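Worming the ewes this year, a short thread. We have 139 ewes on the hill ground at Biltelcombe and I've changed how I do it.

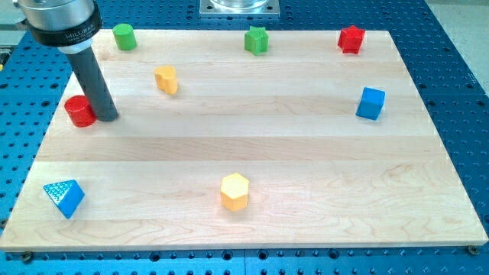 For years we drenched every ewe at lambing. In May we sent dung samples off first, one pooled lot per field, ten ewes to a lot.

Top field came back at 223 eggs per gram. The bottom field, where the twins are, came back at 599. Same breed, same drench last year.

Talked it through with our vet, Imke Strobel. She said leave the fit single-bearing ewes alone and treat the thin ones and those rearing twins.

So that's what we did. Each ewe weighed, dose set to the heaviest in her group, gun checked against a measuring jug before we started. It was giving short. Glad I looked.

Lambs are a separate job. They were sampled at six weeks and I'm waiting on the second lot of results.

Elisa Russo asked if we re-test after dosing. Yes, fourteen days later for the white drench, same ewes if you can manage it. Mark them.

Someone else asked about moving them straight on to clean grass. We don't. Imke wants some untreated ewes in with them and a few days' wait before they shift.

Will post the lamb counts when they come in. Bottom field is shut up for hay until then.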